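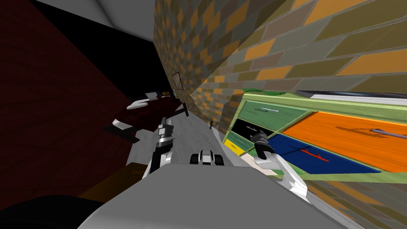
Pre-run checklist for simulated kitchen/bedroom scenes: what belongs in it?

Drultville Robotics Board > Simulation > Good practice

claleo_dev
We're writing down our house rules for two-arm manipulation in sim and I'd like to hear what other groups require before a run counts. Our draft so far:

Arms start clear of all furniture.
Floor between the robot and the goal is checked for small objects.
Gripper opening is logged at every step.
Random seed and scene version saved with the run.
Contact force on drawers and cabinet fronts capped, run thrown out if it goes over.

The room I'm testing on has a bed, a green cabinet with drawers and a little wheeled thing on the floor in the aisle. Mixed colors everywhere, brick wall in orange and olive. What's missing?

tiltedhorizon
Camera pose. Write down the mounting angle for every view and check it against the config. We lost 600 runs because the head camera was rolled in one config file and level in the other. The images looked fine one at a time.

claleo_dev
Good one, adding it. Do you reject a rolled view or just record it?

tiltedhorizon
Record it. A tilted view is usable if the number is right. A wrong number isn't.

m_parkway
I'd drop the floor check. If the policy can't deal with something small in the aisle, I want to see that in the results. Clearing the floor first makes your success rate look better than it is.

claleo_dev
The rule says checked, it doesn't say cleared. You note what's there and leave it.

m_parkway
Then say so in the rule. Somebody new will read "checked for" and delete the object.

claleo_dev
Fair. Changed to "listed, not removed."

bramov_user4
For the wrist views we have a separate rule: look at them before the grasp, with the gripper model loaded. On ours the black housing takes up most of the bottom of the view, and one finger can hide the lower part of whatever is behind it.

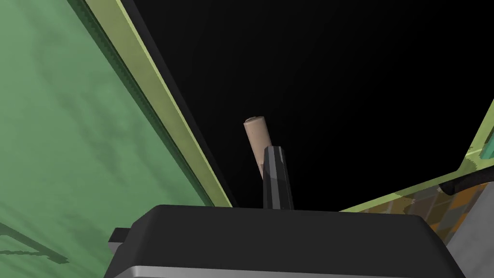 If all you have is the top of a tan cylinder sticking up past the finger, you can't tell from that view where the lower end is or what it's resting on. So we don't let anyone label a grasp as good from the wrist camera alone. It takes 2 views, or the contact log plus one view.

m_parkway
Two views for every grasp is a lot of labeling time. In sim you have the object pose for free. Use that and skip the pictures.

bramov_user4
We did it that way with the Xenos scenes. The pose said the object was between the fingers and the mesh was offset by almost 4 mm. Pose is what the simulator believes. I still want somebody to look.

m_parkway
That's an asset bug. Fix the asset.

bramov_user4
We did fix it. We found it by looking.

tiltedhorizon
You could split the difference. Pose check on everything, and pull a sample for a person to look at. Redo the sample whenever an asset changes.

claleo_dev
I'll go with the sample for now. Still undecided on the force cap. Does anyone stop the run when it's exceeded, or do you let it finish and flag it?

bramov_user4
Let it finish and flag it. You'll want the rest of the log.

m_parkway
Same here. Agreed on that one, at least.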